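The message from Legal came at lunch, when Shu-fen Lo had rice in her mouth. It said only: please do not delete anything from your mailbox, starting now. She read it two times and then she looked at the rice as if the rice had written it.

She was at Flutlow for six years. When she came, the company had 30 people and one product, an app where small shops could see what their customers searched for at night. Now it was on three floors, and the product had so many parts that each part had its own door card. Shu-fen worked in partnerships. In plain words, she decided which other companies could plug into Flutlow and what they could take out.

At two o'clock a lawyer came up from the second floor. Her name was Nasrin Mahmoudi and she carried a paper folder, although everybody in the building was proud of not using paper.

"Do you remember a company called Fodon?" she asked.

"Of course. They made shopping lists."

"They say we closed the door on them and left it open for Ondadetti."

Shu-fen said that many doors were closed that year. It was a cleaning. They had 292 partners and most of them were sleeping, with no users and nobody answering the mail.

"Fodon was not sleeping," said Nasrin, and she put one page on the desk.

It was a mail that Shu-fen had written herself. The date on top was 9/7/18. She remembered the day a little, a Friday, hot, the air conditioning broken and the managers already gone for the weekend. The mail was four lines long. It said that Fodon was growing too quickly in lists, that Chiu wanted lists for us next year, and that it would be easier if they were in the same group with the dead ones. At the end she had put a small smiling face.

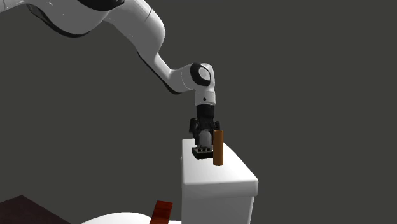

"Who is Chiu?" asked Nasrin.

"He was my director. He is in Singapore now, he sells boats."

"Did he tell you to write this?"

Shu-fen wanted to say yes. She looked for the moment when he told her and she found only a corridor, and Chiu walking quickly with his coffee, saying that lists would be a nice thing to have. He said it the way a person says that the sea would be nice. She went back to her desk and made it happen before he asked. At the time she was proud of this. In her review that January they wrote that she had initiative.

"No," she said. "Not with words."

Nasrin wrote something down. Her handwriting was very small and she covered it with her left hand, like a girl in school.

"The other side has about 200 pages," she said. "I don't know yet how they got them. A newspaper will have them too, I think before the end of the week. You should tell your family, so they don't learn it from the phone."

"Is my name in it?"

"In 16 places."

After the lawyer left, Shu-fen opened the old folder of Fodon. She was allowed to read, only not to delete. There were messages from a man there who signed with his first letter, T. In the first one he asked if there was a technical problem. In the second he asked if they had broken some rule, and he offered to correct it the same day. In the third he wrote that his sister also worked in the company and they had just rented a bigger office, with a kitchen, and could someone please call him. She had answered each one with the same text. Thank you for your interest in the Flutlow platform.

She tried to remember if she had read the part about the kitchen. The mail was marked as opened.

At five the people around her began to put on their coats. Somebody asked if she was coming to the bowling, and she said maybe later. She started a new message and put in the address of T., which probably did not work anymore. She wrote "Dear T." and then she thought of Nasrin, who would have to print this one also, and give it a number.

She wrote the next line anyway.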